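Subject: Re: [grip-eval] finger pads for soft round food
From: Vlasta Holub
To: grip-eval list

On Sunday, Gemma Bortolotti wrote:
> We have the Marras pads on both arms now and I still see
> dents at the default force. Is anyone running them with
> the Dritia controller? Please post your limits and
> whatever you use for the place step.

Gemma, we run that combination on the steamed bun transfer, steamer basket to plate. The right arm does the picking. Current limit is 135 in raw controller units, down from the shipped 300. At 300 the pads left marks on most buns.

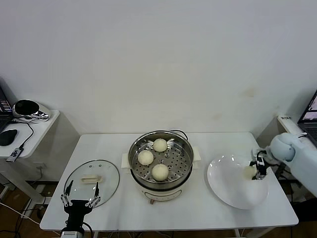
Does the lower limit cost you grip during a fast move?
Slightly, above half speed, so we cap the transfer segment at half speed and leave the approach alone.

The log set is 568 transfers, all with the same pads. Drops were almost all in the first batch, before Italo De Luca changed the close ramp from a step to a linear one. The place step has a separate release height, and I would tune that before touching force again. With the bun down on the plate and the jaws open above it, the arm should go straight up before any lateral motion – our old script moved sideways too early and dragged the bun. Release height is measured from the plate surface, so re-zero if you change plates.

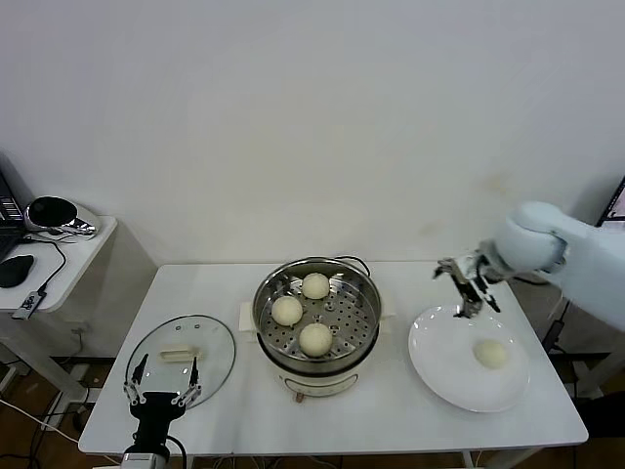
On cameras: the head view is enough for choosing the next bun, but the last part of the descent needs the wrist view. We tried the Tumevano wrist module against the older Histex one. The Histex has less lag. The Tumevano handles glare from polished steel better, and we kept it for that. 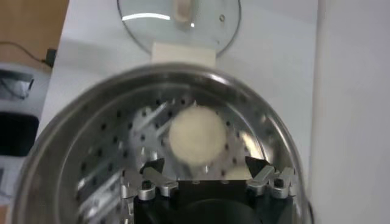 Exposure is fixed on both modules. With auto exposure on, the bun detector lost its target whenever the rim filled the lower half of the image. Gerardo Pagano has the config file if you want the exact values.

Vlasta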